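4. Recording vocals on the Stima

1. Plug the microphone into channel 2 and switch the others off, including the one you like.

2. Turn the input knob to 4. Sing your loudest line – the embarrassing one – and back off if the red light comes on.

3. Press Record and wait for the click. It counts four beats, whatever your drummer thinks.

Caution: tape hiss cannot be removed later. Call it atmosphere.
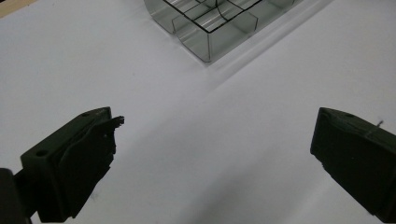

Ngozi Okeke writes that step 2 is too timid for whispered songs, and that she sets the knob at 6 and stands further back.

4. Press Stop before you sigh.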